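Surface Friction and Sheet Slip on Children's Study Desks
Final project report, Materials Testing Laboratory
8 November 2024

1. Background

Children who are learning to write press harder and less evenly than adults. When the paper moves under the pencil, the usual response is to hold it down with the free hand, which tires the shoulder and turns the trunk to one side. Desk mats are sold partly as a remedy, although the packaging rarely states any friction value. This project measured how well a single sheet of writing paper stays in place on bare desk surfaces and on mats.

2. Materials

Two desk tops were tested: a Karard melamine board and a Lernetti lacquered board. Three mats were tested on each: a smooth plastic mat, a felt mat, and a textured rubber mat sold under the name Flores. All samples were wiped with a damp cloth and left in the laboratory overnight. The paper came from one ream, and each sheet was used for a single run and then discarded.

3. Method

A sheet was placed under a flat sled with a mass of 545 g and pulled horizontally with a spring gauge. The reading at first movement was recorded as the static value. Each combination of surface and paper was run 9 times. Runs in which the sheet creased before it moved were repeated. Mats were taped at the corners during these runs so that only the contact between paper and mat was measured. A second series was run without tape to find out whether the mat itself would move first.
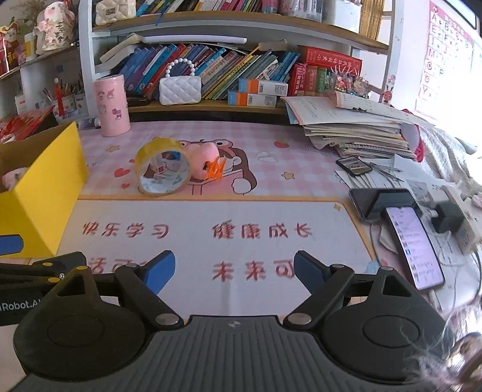 Printed decoration was treated as a separate variable. Ink or film on the top face can change the texture locally, and a sheet of paper usually covers both printed and unprinted areas. A mat such as the pale pink one, with a large cartoon bear near the center and small hearts and stars elsewhere, would need at least two test positions: one over the large figure and one over the background pattern. We followed this rule for the plastic mat, which was the only decorated sample in our set. The felt and rubber mats were plain and were tested in one position.

4. Results

The smooth plastic mat gave lower static values than either bare board. The difference between its printed and unprinted areas was smaller than the spread between repeated runs, so the two positions were pooled. Felt gave higher values than both boards. Rubber gave the highest values, and several of its runs had to be repeated because the paper creased.

In the untaped series, the felt mat slid on the Lernetti board before the paper slid on the felt. The rubber mat did not move on either board.

5. Sources of error

The spring gauge was read by eye. Pull speed was controlled by hand and was probably faster in the early runs. Humidity in the Hementhorpe laboratory was not recorded in September, when the first plastic mat runs were made, and those runs were excluded from the pooled values.

6. Further work

The sled applies an even load, while a child's hand applies a moving one. A rig with a weighted pencil tip would be closer to actual use. Worn mats should also be tested, as all samples here were new.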